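Fruit tray

A fruit tray is a shallow, flat-bottomed dish with a low rim, used to hold whole or cut fruit so that it can be carried, shared and admired.
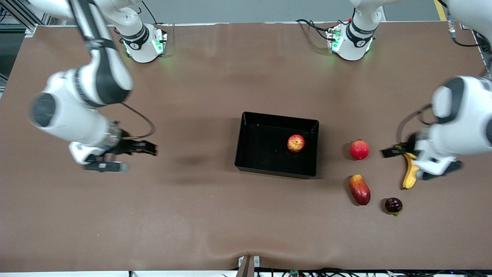
It is one of the simplest pieces of tableware there is, and one of the most rewarding to use well. Where a fruit bowl heaps everything into a pile, a tray lays the fruit out in a single layer, and every piece gets its moment. Colors sit next to each other, stems and leaves can be turned to face the guests, and a bruised pear can be spotted a day earlier than it would be at the bottom of a bowl.

Shape and materials

Most household trays are rectangular or oval. The rectangle is popular because it fits easily on shelves and in refrigerators, and because fruit lined up along a straight side tends to stay put. Round trays are more common at parties, where people reach in from all directions. Common materials include glazed pottery, wood, bamboo, enameled steel, glass, slate and molded plastic.

Dark trays deserve a special mention. Black in particular is wonderful under fruit: lemons look yellower, green apples look greener, and even a plain banana becomes something worth looking at. The drawback is that dust, water spots and dried juice show up quickly, so a dark tray wants a wipe before it comes to the table.

The rim is usually low. A higher one makes the tray safer to carry but hides small fruit such as plums and apricots. Some trays have cutout handles at the short ends, and some have small feet, which let air pass underneath and make the tray easier to pick up.

Arranging

Whole fruit is normally arranged from largest to smallest. The big pieces (melons, pineapples, grapefruit) go down first and act as anchors, then apples, pears and oranges fill the middle ground, and grapes or cherries go in last to cover the gaps. Round fruit rolls, and the usual remedy is to rest each piece against a neighbor or against the rim. A folded cloth under the first row works too.

Two general styles are recognized. In the row style, each kind of fruit keeps to its own line, a look that suits rectangular trays and makes it easy for people to find what they like. In the scattered style, the kinds are mixed freely, which is prettier from across a room but takes longer to get right. The decorator Triin Sakalauskas, whose table-setting handbook "Bondon" devotes 53 of its pages to fruit alone, favored a mixture of the two: rows at the edges, a loose cluster in the center, and always one piece placed slightly out of line.

Her other well-known advice concerns color. She suggested putting the brightest fruit off to one side and letting the rest of the tray build toward it. It's a lovely trick, and it works just as well with three oranges and a handful of limes.

Handling and storage

Fruit bruises easily, and most of the damage is done in the last few inches, when a piece is dropped onto a hard surface. Peaches and ripe pears should be lifted with the whole hand and set down before the grip is loosened. Apples are sturdier but still mark if they knock together.

Bananas, apples and pears give off ethylene, a gas that speeds ripening, and can push kiwis and avocados along in a hurry. On a tray the effect is milder than in a closed bag. Cut fruit belongs in the refrigerator and should stay out no longer than two hours.

In Plarkadum

The town of Plarkadum holds a fruit tray display each February, when citrus is at its best. Entrants fill a tray of fixed size, 78 centimeters on the long side, using any fruit they please, and the finished trays are set out on long tables in the Boonyarit hall. The most recent display drew 110 entries, and the fruit was shared out among visitors at closing time. The citrus-only class is the most fiercely contested, and blood oranges are a perennial favorite.

See also

Fruit bowl
Serving platter
Table setting
Centerpiece

Last revised 9 May 2018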